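Why Does a Folding Stool Hold You Up?

Pick up a folding stool and shake it. It wobbles, it clacks, it tries to pinch your thumb. Now open it and sit down. Suddenly the same bundle of sticks behaves itself and holds up a whole person, plus whatever that person had for lunch.

How does something so floppy get so strong? The answer involves triangles, tug-of-war and a piece of cloth.

The Secret X

Look at a common kind of folding stool from the side and you'll see a big X. Each line of the X is a leg, and a pin or bolt goes through the place where they cross. The pin is called a pivot. It lets the legs swing past each other like the two halves of a pair of scissors, only with less danger to your haircut.

When the stool is shut, the X is so skinny that it's nearly a single line. When you open it, the X gets wide. So what stops it from getting wider and wider until you're sitting on the floor, looking surprised?

The Seat Does the Pulling

On a stool with a cloth seat, the cloth is the stopper. It joins the tops of the legs. When you sit, your weight pushes down and the legs try to slide apart. The cloth says no. It gets pulled tight between the two sides, and the harder you sit, the harder it pulls back.

Engineers have a word for a pulling force that stretches something: tension. They also have a word for a squashing force: compression. Your stool uses both. The cloth is in tension and the legs are mostly in compression. Cloth is terrible at being squashed (try standing a sock on its end) but very good at being pulled.
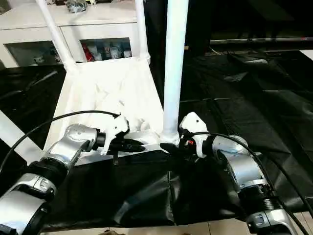
Why Are So Many Legs Hollow?

A solid metal leg would be strong. It would also be heavy, and you'd complain about it all the way from the car to the lake. A tube is a clever trade. When a leg starts to bend, the outside of it does most of the work and the middle mostly comes along for the ride. Take away the middle and you still have a stiff leg that weighs a lot less. Birds worked this out with their bones a very long time ago, and they have never once paid for a camping chair.

Make Your Own Tiny Stool

You need 8 craft sticks, 2 small rubber bands, a strip of cloth and some tape.

1. Cross two sticks in an X and wrap a rubber band around the middle. Do it again with two more sticks.

2. Stand the X's side by side, a little less than a stick apart. Tape one stick across each pair of tops and one across each pair of feet. That uses up the other four.

3. Tape the cloth from one top stick to the other. Leave a little slack.

4. Open the stool and set a coin on the seat. Add more, one at a time, until something gives up.

Did the tape let go, or did a leg slip? Fix the weak part and try again. Engineers do this all day and get paid for it, which seems unfair.

One Last Warning

Keep your fingers away from the pivot when you fold a real stool. The X doesn't care whose thumb it is.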